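Getting Marks Off a White Tabletop

Start with the mildest thing you own. A drop of dish soap in warm water and a soft cloth will take off most crayon and food. Wipe toward you in straight lines, then dry with a second cloth.

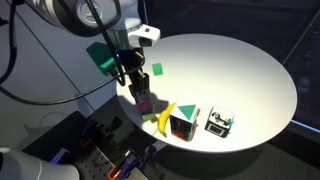

For ballpoint ink, make a paste of baking soda and water. Leave it on for 4 minutes and wipe it away without scrubbing. Skip the green scouring pads, which dull the finish.

Sticky residue comes up with a little cooking oil. Let it sit, then wash with soap.

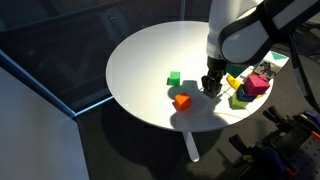

Colorful toy blocks on a round white table.

Old marker may need two rounds. Test rubbing alcohol on the underside before you use it on top.

Jacobus Jacobs
September 2, 2024
2,842 shares
30 comments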